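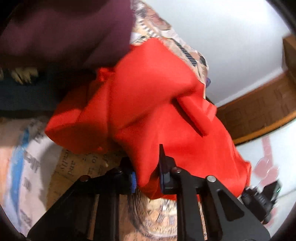 Minutes of the Costume and Linen Group, July

Graciela Orellana opened the meeting at 5 and thanked everyone for coming out in such sticky weather, with a special thank-you for the lemon cake.

Minutes of the last meeting were read and accepted with one small fix (the ironing board went to Dido, and the steamer stayed put).

Red cloth. We had a long and very friendly talk about the plain red fabric, which everyone agrees is a lovely bright color and ought to be seen on stage. Graciela would like it for the cloak in the second act. Others were hoping for table covers at the fall supper - it was felt there may be enough for both if we cut carefully. Agreed to press it and measure it before anyone picks up the scissors. The sewing table is to be kept for folding on Monday.

Storage. Dark fabrics will go on the lower shelf and reds on their own, as we've had trouble with color running in the wash. Labels still to be written.

Money. We have $461 in hand after paying $40 for thread and elastic. The bill from Surkier for $116 is approved, and Graciela will drop off the check.

Any other business. Lloyd Street hall has offered us a second closet, and we were all delighted! Keys to be picked up next week.

Meeting closed at 6:15.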